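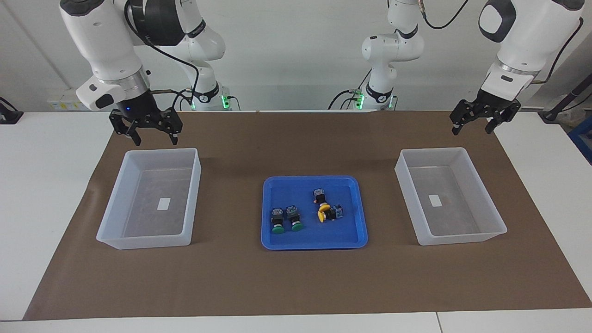
New planner week! I've been rewriting the bit that decides which arm goes first, and I'm way too happy about it. The old Mukley planner picked whatever part was closest to a gripper, fine when things are spread out. But put two green-capped switches side by side in a blue tray, with a yellow one leaning on another yellow one, and "closest" is a terrible rule.

So now every part gets a clearance score, and a part with something leaning on it waits its turn. Sigrún Thygesen talked me into making it a plain cost term instead of a special case (she was right, ugh).

Next headache was timing. Both arms want the space over the tray, so there's a lock on it now. First version held the lock until the arm was all the way home — so slow! Now it lets go once the wrist clears the rim. 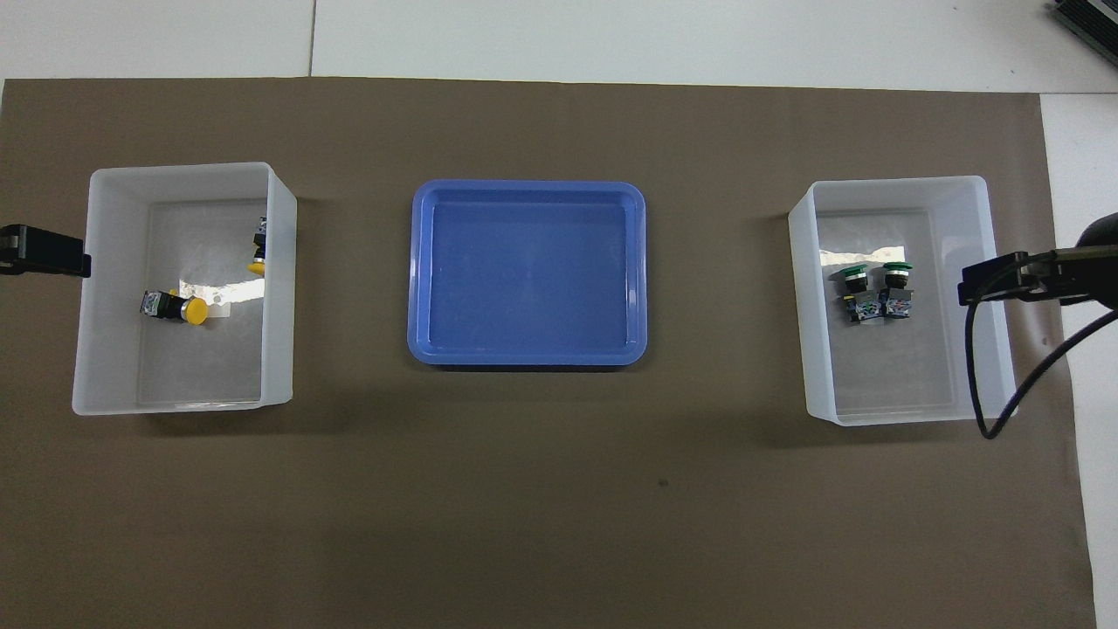 Groretti, September 20, 2023

Yellows in the left bin, greens in the right, blue tray empty. My favorite view.

Perception notes for the two people who asked: we trained on 2000 crops, and 273 of those had to be relabeled after glare on the frosted bins got tagged as parts. Masking the bin floors helped a lot.

Still to do: replanning when a grasp slips. Right now it retries 5 times from the same angle, like a fly at a window. Config files go up once I clean out my swearing.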